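How to Fold Large Towels and Light Blankets on the Bed

Posted March 6, 2021

Most people don't have a table big enough to fold a bath sheet or a blanket on. The bed is big enough, it is at a decent height, and it is already in the room where the things get put away. This page covers the way I do it at home. It works for bath sheets, beach towels, cotton throws and fleece blankets. Duvets and anything quilted need a different method.

What you need

A made bed with the bedspread pulled flat. If the bedspread is rumpled, the cloth on top of it will pick up the same lumps.
The laundry, fully dry. Check the hems and the corners, where the fabric is doubled. They stay damp longest.
A shelf or drawer you have measured. My wardrobe shelves are 59 cm deep, and I fold everything to fit that.

Before you start

Take one piece out at a time. If you tip the whole load onto the bed you will be folding on top of a pile, and the bottom pieces will crease while they wait. Leave the rest in the basket on the floor.

Shake each piece out twice, once from each short end. Towels from the dryer often have one edge rolled in on itself, and shaking takes care of most of that. Anything heavier than 600 grams per square meter is easier to shake if you hold it near the middle of the short side instead of at the corners.

Folding a bath sheet

1. Lay the towel across the bed with the long side facing you. Find all four corners before you smooth anything.
2. Smooth from the center out to the sides with the flat of your hand. Do not pull on the corners. Pulling stretches the hem and the fold will come out crooked.
3. Bring the left short edge over to the right short edge. Line up the hems and press along the fold with your forearm.
4. Fold the long side nearest you one third of the way up. Fold the far side down over it.
5. Fold in half once more. Turn the towel so the rounded fold faces you and the loose edges face the back of the shelf.

A 300 gram towel will be thin enough at this point to fold one more time. A 500 gram towel will not stay closed if you do that, so stop at step 5.

Folding a light blanket

Blankets are usually wider than you can reach. Fold it in half lengthwise first, walking around the bed to line up the far edge. After that, treat it like a bath sheet from step 3 on. Fleece slides, so lay one hand on the finished part while you work on the next.

If you lose the corners

Large cloths bunch up, and then it is hard to tell the hem from a fold. Don't try to straighten the bunch where it lies. Find one edge, follow it with your fingers until you reach a corner, and lift the cloth by that corner. The second corner is at the other end of the same edge. Lay that edge down first and spread the rest away from it.

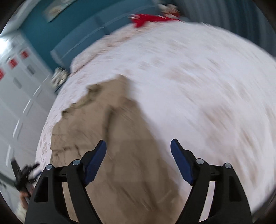

Nadja Auer wrote to me that she starts with the care label, which on her towels is always sewn in near a corner, and that she folds in thirds before halving because her shelves are narrow. Both are fine. If you fold in thirds first, keep the label on the inside so it doesn't hang out over the shelf.

Putting them away

Stack no higher than the width of your hand. Put freshly washed towels at the bottom of the stack and take from the top, so the same two don't get used every week. Blankets go on the lowest shelf, or at the foot of the bed if you use them most nights.

The next page in this section covers fitted sheets.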